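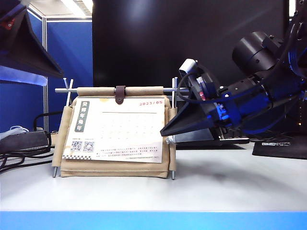

Rubberized fabric, also rubberised cloth or proofed cloth, is a textile coated or soaked with rubber so that it keeps out water and air. Used for rainwear, aprons, hoses, inflatable boats, diaphragms, and for fashion and costume pieces (capes, corsets, gloves, belts). Not the same as sheet latex, which has no cloth in it. The two get mixed up in shop listings a lot.

Construction

A base cloth plus one or more layers of rubber. Base usually cotton, polyester or nylon. Single texture means cloth on one side, rubber on the other. Double texture: two cloths with rubber between, the old mackintosh type. Weight is given in grams per square meter, with 200 taken as light garment weight by most sellers. Heavier grades for aprons and boots.

Natural rubber is the softest and smells the strongest. Neoprene holds up better to oil. Butyl lets the least air through, hence gas-tight suits. Silicone coatings are sometimes listed here too but are treated as a seperate group.

Manufacture

Two main methods. Spreading: rubber dissolved in solvent is laid on the cloth by a blade, many thin coats, solvent driven off between coats. Calendering: warm rubber pressed onto the cloth between rollers, no solvent, faster, thicker layer. Afterward the cloth is cured with heat and sulfur. Undercured cloth stays tacky, overcured cloth cracks at the folds.

Finish is matte, semi-gloss or high gloss. Matte cloth is often dusted with starch or talc before rolling. Gloss cloth is rolled with a liner.

The Grillusbridge works

The mill at Grillusbridge made double texture cloth for coat makers, later apron cloth for dairies and fish markets. It ran 2 spreading lines in one long shed, standard width 58 inches. Brand name Kesance, first for a black single texture cloth with cotton back, then for the whole range. Workforce at its peak was 200. Coat orders fell off once lighter coated nylons came in and the mill moved to small runs, mostly for costume and specialty clothing shops. Spreading stopped when the solvent recovery plant needed replacing. The Kesance name went to Esico, a cutting and distribution firm, which had the cloth made to the old recipe by a contract coater in Chaiyaporn. Later rolls are a little stiffer and have a polyester-cotton back. Collectors of older rainwear tell them apart by the selvage, plain on the later cloth, with a single red thread on the mill's own.

Making up

Seams are sewn, glued or both. Needle holes leak, so sewn seams get taped on the inside. Glued seams need the dust wiped off first. Pins leave permanent holes, clips are used instead. Buckles, D-rings and snaps need a backing patch, otherwise they pull through the cloth under load.

Care

Wipe with cool water and mild soap. No dry cleaning, no iron, no tumble dryer. Hang on a wide hanger, out of sunlight. Oils and copper stain natural rubber, and brass fittings can leave brown marks on pale colors. Stored folded, it takes a crease that may not come out.

See also

Mackintosh
Oilcloth
Latex clothing
Vulcanization
Coated fabrics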